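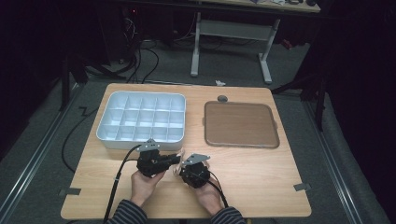

## 4. Household and Bench Chores

We asked whether a two-jaw gripper, run by a learned policy, can do small chores at a table without help. The chores came in two groups: sorting small parts into a grid, and handling cloth near a container. All demonstrations were given by people using hand-held grippers, one in each hand (Figure 4). 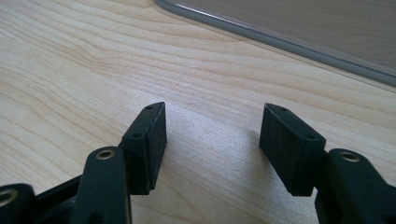 Each chore was scored pass or fail. A dropped item counted as a fail even when the policy picked it up again. Training used 2,000 demonstrations across both groups, and each policy then got 50 trials per chore.

### 4.1 Sorting

Sorting into cells was the stronger of the two. The policy passed 80 percent of trials. Most failures came at release — the block tipped against a wall of the cell and stayed there. 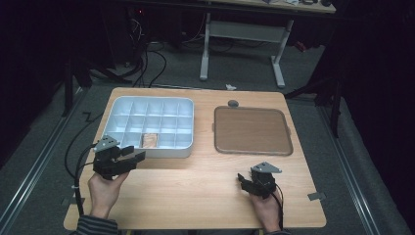 Zdenka Georgiev objected to our pass rule when she read a draft. At Prondley, she wrote, a tipped part would be fixed by the next person on the line, and a shop could live with that. We kept the rule but report tipped parts on their own in the appendix.

### 4.2 Cloth

Cloth remains hard. A fold pinched between the pads gives the policy little to go on about where the rest of the fabric lies, and small errors grow with each new grasp. The Fasuvari baseline passed eight trials on this chore; ours did better but still failed more often than it passed.
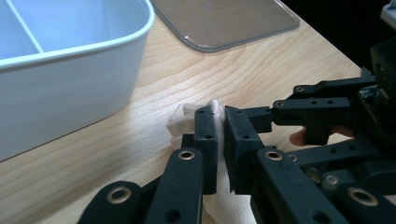 Slower closing of the jaws helped some, at the cost of longer trials. We did not tune it further.

**Figure 4.** Bench chores with hand-held grippers: the compartment tray, open jaws over the tabletop, a block in one cell of the tray, and a cloth held between the finger pads.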